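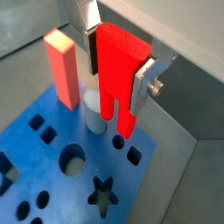

December, 8 in the evening. Back on the shape sorter. The board is blue foam, thick enough that a piece stands upright once it is seated. Round and square pieces are undemanding. The cylinder has no wrong rotation, and the square one has four right ones.

The red forked piece is the problem. It has two prongs and a rounded top edge, and it has to be lined up for rotation and tilt together. I wrote down a tolerance of 2 degrees last month and no longer trust it. Foam gives at the rim, so a bad angle can feel like a good one for the first few millimeters.
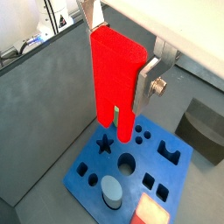
The star is still on my list. Five points, and the cavity is dark enough that I judge depth badly. The three small round holes in their cluster I have left for later. Athina Raptis wants them done first, on the grounds that they share a diameter. I have not measured them.

Plan for tomorrow: 10 tries with the red piece, a break, then 20 more. Same board position for all 30. Write down the angle at first contact, not at the end. Ask Kontogiannis for a better lamp.
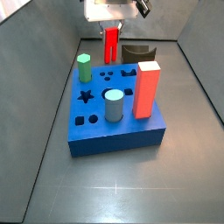 Board with the green hexagon, the cylinder and the tall red-orange block standing in it.

Note to self: the pencil is in the Onditz box. Supper late again, soup.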